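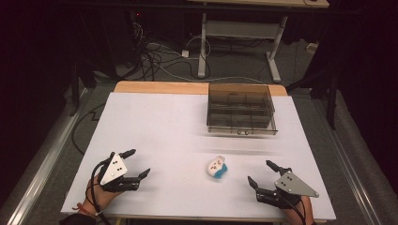
Wohin mit den Kleinen?

Von Nives Zuccaro

Es fängt ja meistens mit einem einzigen an. Ein Plüschtier, kaum größer als eine Kinderfaust, weißer Kopf, blauer Bauch, irgendwann von der Kirmes mitgebracht, und ein paar Jahre später liegen sie überall: auf der Fensterbank, in der Besteckschublade, einmal sogar (fragen Sie bitte nicht) im Brotkasten. Heloísa Pimentel aus der Harna-Siedlung hat es auf 59 Stück gebracht, und sie kennt jedes beim Namen.

Körbe mag sie nicht. »Da sehe ich immer nur die, die oben liegen«, erzählt sie mir beim zweiten Kaffee, und ich muss an meine eigene Kiste auf dem Dachboden denken, die ich seit November nicht geöffnet habe. Sie schwört auf durchsichtige Kästen mit Fächern, gern rauchgrau getönt, oben offen – dann bleicht nichts so schnell aus, meint sie, und man findet den kleinen Blauen trotzdem wieder.

Sortiert wird auf einem hellen, leeren Tisch, immer nur ein Tier auf einmal. Erst abbürsten, dann die Nähte anschauen, dann ins Fach, mit dem Gesicht nach vorn. Den ältesten Bären, 1925 genäht und von der Großtante geerbt, lässt sie auf dem Sofa sitzen.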